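Home Topics Unanswered Tags Members Log in

We use cookies to keep you signed in and to count visits. Accept Settings

Hand-held gripper pair keeps dropping washers on the bolt task. Pads, calibration or us?

Posted by Yiğit Türkmen in Grippers and end effectors
1151 views

We have a pair of hand-held grippers, the kind with two black fingers in gray housings and yellow tips, each with its own camera. One person works them at a round white table. The job is simple to describe: pick up a washer lying flat, carry it over to an upright metal post and drop it on. We record the runs and somebody else trains on them.

It went fine until November. Now the left gripper misses flat washers far too often. It closes, the tips meet, and the washer is still on the table or has shot off sideways. Sometimes it comes up tilted and falls before it gets to the post. The right one is better but I wouldn't call it good.

The integrator we use, Değirmenci, says the finger pads are worn and wants to sell us a full set, plus a "recalibration package". I have my doubts. The pads look all right to me, and no one could tell me what the package contains beyond a visit and a certificate. When I asked for the wear limit on the pads I was told it was "by experience".

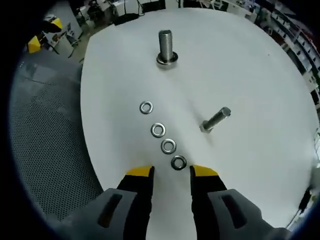 What I have done so far: wiped the pads with alcohol, tightened every screw I could reach on the finger housings, restarted the recording software, swapped the cables between left and right. The fault stayed with the left gripper, so I don't believe it's the cable. I haven't opened the housings because there is a sticker about the warranty and I would like to know what I am looking for first.

Before I pay for anything, is there a way to tell worn pads from a bad zero on the finger width? And has anyone here had a recalibration visit that changed something you could measure?

Add a comment Share

Aslı Aksoy

Swapping the cables was the right thing to try and I wish more people did it before posting.

I look after two pairs at Drudodness. I'm not convinced by the pad story either, but don't rule it out from looks. Pads can look new and be glazed. My check takes five minutes:

1. Close the gripper by hand with nothing in it and hold it up to a window. If the tips touch and you see a wedge of light further down, or the other way round, the fingers aren't parallel. Pads alone rarely do that unless somebody glued one on crooked.

2. Put a strip of ordinary printer paper between the tips, close with light pressure and pull. Do it at the left corner of the tip, then the right corner. It should drag the same on both. If one corner lets go, that's your washer shooting off sideways.

3. Close it on something of known thickness, a feeler gauge if you have one, and read the width in the software. Write it down. Open fully, close again, read again. If the number wanders between tries, the width reading is at fault or something in the slide is loose. If it's steady but wrong by the same amount each time, you only have to redo the zero, and you can do that yourself.

4. Swap the pads left to right before buying any. Same logic as your cables. If the fault moves with them, buy pads. If it stays, the pads are fine and Değirmenci owes you an explanation.

Keep in mind that a wrong width number doesn't make you drop a washer by itself. It's your hand doing the closing. It ruins the recordings, though, so if the number is off you have two problems and shouldn't expect one repair to cure both.
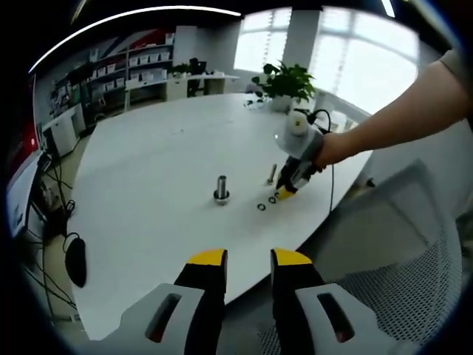
I would also look at who was holding the left gripper and how. A thin washer on a hard flat surface is a nasty thing to pick up. If the operator comes in at a slope, one tip lands first and the other pushes the part away. We see much better results when people set both tips down on the table, open, and only then slide them together. Have the same person do ten with the left gripper in the left hand, then ten with it in the right. I have watched a "broken" gripper get better by changing hands, and it was after the invoice had been paid.

About the recalibration package: ask for the readings before and after, in writing, with the gauge they used. We asked. The visit got cheaper and shorter. Draw your own conclusions.

Add a comment Share

Ertuğrul Ersoy

Just buy the pads. They're consumables. We change ours when they slip and don't lose sleep over it. If you send the grippers back to Zestska they will change them anyway and you'll be without them for weeks.

Comments
Yiğit Türkmen: Did changing them fix a miss like mine, or did you just feel better?
Ertuğrul Ersoy: Didn't measure. It worked afterward.

Add a comment Share

Kevser Gökçe

I agree with most of what Aslı wrote but would put the zero check first, with the paper second. Here's the order I use when I set up a table from scratch. I don't trust any reading I haven't taken the same morning.

Zero and width
Both grippers on, fingers fully closed, zero them, open fully, close. If it doesn't come back to zero, stop there. Look for grit in the slide before blaming electronics. I've pulled metal dust and one curl of tape out of a finger slide, and that was on a unit two different people had declared faulty.

Parts on the table
Lay the washers with clear space between them so you can get both fingertips down without touching the next one. Post standing upright on its base, well inside reach of either hand. Spare bolt out of the path from washers to post.
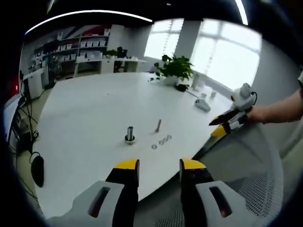 Cables
Let each cable hang with enough slack that you can reach the far side of the work area without feeling a pull. A tug at the end of the reach feels exactly like a weak grip. You swapped left for right, which tests the cable itself but says nothing about how it's routed. Unless you moved the routing too, I wouldn't cross this off yet.

Test run
Up to 20 picks per hand, no talking, no fixing things halfway. Note misses as "pushed away", "tilted" or "dropped". Mostly pushed away means approach angle or fingers not parallel. Mostly dropped means pads, or the operator easing off. Tilted can be either, so I don't read much into it.

I wouldn't open the housing under warranty. If the light test shows a wedge, take a picture of it and send that to the seller with your notes. It's hard to answer with "by experience".

Comments
Yiğit Türkmen: Did the light test on Wednesday. There is a wedge on the left gripper, none on the right. Paper lets go at one corner. Swapped the pads and the fault stayed put, so I'm not buying pads. Zero comes back fine on both. Sent all of it to Değirmenci and waiting to hear what they call it now.
Aslı Aksoy: Ask whether the finger can be re-seated without replacing the housing. They may not offer that unless you bring it up.
Kevser Gökçe: And do the test run again afterward with the same operator, or you won't know if it helped.

Add a comment Share

Ask something Newest Help Contact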